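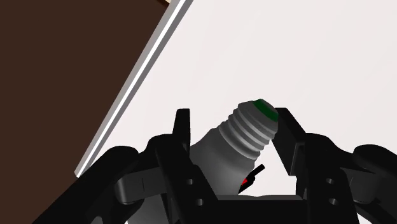 Plirach Manipulation Software Group

Nornon Grasp Planner

Nornon is a grasp planning and simulation package for two-finger grippers. It takes an object mesh, a gripper model and a scene file, and returns ranked grasp poses with the joint path for each. The simulated light bulb task ships with the package: the bulb is pinched between the fingers with its threaded base up, and the same view is rendered for the perception module.

Planning
Candidates are sampled on the mesh surface, checked for finger and palm collision, then scored on contact angle and clearance. The default object library holds 2,369 meshes. Users can add their own in OBJ or STL format – units must be meters.

Control
Closing force and finger speed are set per object class. Fragile classes stop on first contact and then ramp to the hold value. The ramp has 5 steps by default and can be edited in the task file.

Perception
Wrist camera views can be rendered with or without sensor noise. Pose estimates are logged next to the simulator's true pose, so error can be plotted for any run.

Interfaces
Python and C++. The Zastby cell controller is supported through a separate driver. Yuen scene files import directly, but joint limits should be checked after import.

Licensing
Each license covers 2 workstations. Current release: January 2025.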